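PLAYROOM WALK-THROUGH - Plusach House, Room 13
Monday, before open. Comments by room lead

Door latch - OK
Gate to hallway - OK, sticks a little when you lift it
Outlet covers - 1 missing behind bookshelf. Replaced
Hot water at kids sink - 105, OK. Recheck at noon
Floor mats - corner curling by the window, taped for now. Needs real fix
First aid box - low on small bandages, 2 left. On the Wanigasekara order
Bookshelf anchors - tight
Extinguisher tag - OK
Dress-up bin - took out a scarf, too long. Bag of beads also out
Blind cords - wrapped up high, OK. Please keep them taht way

PRETEND KITCHEN / TABLE TOYS
Wash log - signed thru Friday, one blank on the afternoon line. Whoever closed pls initial
Table - white top, edges checked by hand, no chips
Play food - fruit goes thru the small parts tube one at a time. Banana with the peel flaps, tug on each flap. Strawberry, watermelon wedge, orange half all on the list
Ketchup bottle - cap gets the twist test, if it turns it goes in the Skasano return box
Dishes - basin, mug, bowl, plate. Run a finger round the rims, toss anything cracked
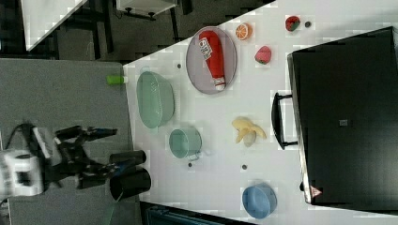

Soaking time is 20 minutes, not 5, see sheet over the sink. Air dry on the rack, no towels. Dont put play food back in the bin damp, we had mold in the old set

STILL OPEN
Mat corner
Hallway gate, Navbridge called, no date yet
Bandages
Blank line in wash log

Next check same time next week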